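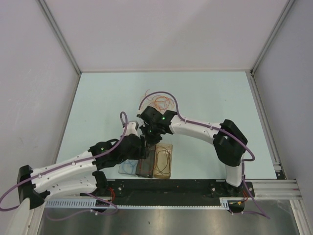

Section 5. Working at the two-arm wire sorting station

This section is for bench staff at the Hebden works who load, watch and clear the Jiveo sorting station. It assumes you have finished the site induction. Electrical and mechanical repair is covered in the maintenance manual and is not part of the operator's job.

5.1 What the station does

The two arms take lengths of wire from the pile on the tabletop and place them in the bins at the front, by colour. One arm may hold a tangle while the other draws a wire out of it. The arms work close together and their grippers will often come within a finger's width of each other. This is normal and you do not need to stop the station for it.

The station replaces hand sorting at benches 1 and 2. It does not replace stripping, crimping or final inspection, which stay with bench staff.

5.2 Changes to your job

Before the station was fitted, each person sorted their own wire at the start of the shift. Sorting is now done in one place and the wire is brought to you in bins. In practice:

- You no longer sign for wire at the bench. Sign the station sheet when you take a bin.
- One person per shift is the station minder. The minder's crimping target is lowered for that shift, and the supervisor enters this on the rota.
- Minding rotates. You should not be asked to mind on two shifts running unless you agree to it.
- Job grades and break times are unchanged.

The station records stops and their causes. Prestus has agreed with staff representatives that these records are used for looking after the machine. They are not used in individual reviews.

5.3 Before you start

1. Check the sheet from the last shift for open faults. If one is marked red, do not start. Call the supervisor.
2. Look at the tabletop. Remove offcuts, tape and loose ties left from earlier work.
3. Check that the cables along both arms are held by their ties and hang clear of the joints. Do not re-tie them yourself.
4. Place the bins side by side at the front of the tabletop, long sides together. Push them up against one another so that no wire can drop between them.
5. Put the unsorted wire near the middle of the tabletop, behind the bins. Shake out large knots first. Up to 32 wires can go in one load.
6. Step back, close the guard and wait for the ready message on the panel.

Note: Bins may hold wire from an earlier load. You do not need to empty a bin that is part full, but check that it holds only one colour.

5.4 Running a load

1. Select the wire recipe. For the mixed loom returns from Rurkby, use recipe 3448.
2. Press Start once. The arms move to their start positions before they pick anything up.
3. Stay where you can see the panel. You may do paperwork or light bench work, but do not leave the room while a load is running.
4. If an arm tries the same wire several times, let it finish. It will put the wire back and try another.
5. When the panel shows Load done, press Hold before you open the guard.

CAUTION: The green lights on the arms do not mean it is safe to reach in. Only the Hold message on the panel means the arms will stay still.

5.5 Clearing a tangle

Tangles are the most common stop, mostly with thin wire that has been stored loose.

1. Press Hold and wait for the message.
2. Open the guard. If a wire is caught in a gripper, use the Release button on the panel - do not pull the wire.
3. Lift the tangle out and loosen it on your own bench.
4. Put back what you can. Place the rest in the hand-sorting tray.
5. Close the guard and press Resume.

CAUTION: Never push an arm aside by hand, even on Hold. If it is in your way, use the Park button.

If the same load stops 5 times, end it and sort what is left by hand. Write "ended" on the sheet with the time. This does not count against the minder.

5.6 End of shift

1. Let the current load finish or end it from the panel. Do not leave a load on Hold for the next shift.
2. Park both arms.
3. Take full bins to the rack and fit empty ones.
4. Wipe the tabletop with a dry cloth. Do not use spray near the rail or the arm bases.
5. Fill in the sheet and tell the next minder about any stops.

Questions about minding, targets or the rota go to your supervisor. Faults with the arms, grippers or cables go to maintenance, using the number on the guard door.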